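Counter Tips for Collecting Robot Demos in a Simulated House
Friday, February 26, 2021

I get asked for kitchen tips a lot, and then people find out my kitchen doesn't exist. It's a rendered one, with a stone counter and a nice warm wood floor, and I spend my afternoons in it steering a two-armed robot so that a learning system has something to copy. The project is called Nevside and we're at 567 saved demos so far. Most of what I know about it is plain old housekeeping, so I'm putting it on the tips page with everything else!

Start with a counter you can work at

Before I hit record I look at where the body is parked. Too far back and the arm ends up at full stretch, and every demo you save teaches that same silly lunge. I like the right gripper to come in over the counter with plenty of arm to spare. Do one slow reach toward the thing you want and back out again, and if it feels awkward, re-park (it takes 8 seconds, I've timed it).
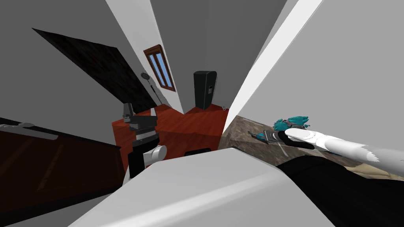

Right gripper over the stone counter, by the spiky teal piece.

Then the other arm. Give it a parking spot and stick to it! I spent a whole week letting mine drift wherever, and the model picked up the drifting beautifully. Now I write the parking pose on a sticky note on my monitor. If the left arm has no job in the task, it goes to its spot first and stays there till I stop recording.

Clutter is your friend, up to a point

My first batch had one object on a bare counter, and the policy we trained from it (Xiao, our small one) fell to bits the minute there was anything else up there. So now I leave stuff out. A figurine, something egg-shaped, a striped pole leaning up past everything, whatever the scene loader gives me. Shuffle it every 9 demos or so you'll get sick of looking at it, and so will the model.

What I don't do is pile things in front of the target. If I can't see it from the head view, I can't expect the learner to find it either. Nudge the tall things to the back and go again. 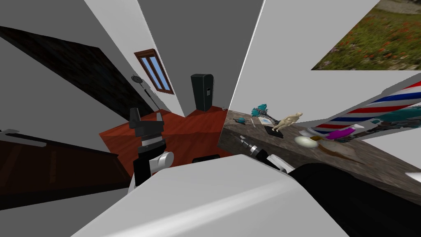

Check the wrist view too

I skipped this for ages. The view from the gripper is strange, all undersides and steep angles, and it's easy to forget it's being saved along with the rest. Play it back at half speed before you keep a demo. I look for both fingers, a clear gap between them, and no sudden spin that would make you seasick.
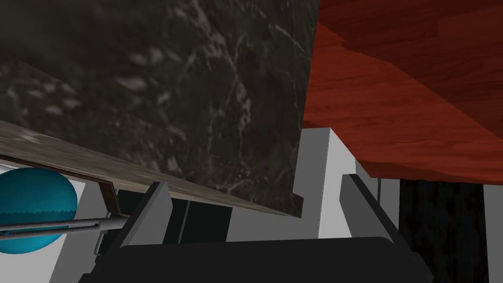

Reading time: 3 minutes

When you're close in with the fingers open, stop for a beat before you move again. That little pause makes the clip much easier to trim later, and Drondine (the labeling tool we use) finds the start of the grasp a lot better with it.

Bad demos go in their own folder, named for what went wrong: bumped, dropped, got lost. Please don't delete them. I did that last June and had to redo the lot when we wanted failures to train on.

Next time I'll do drawers, which I'm still terrible at.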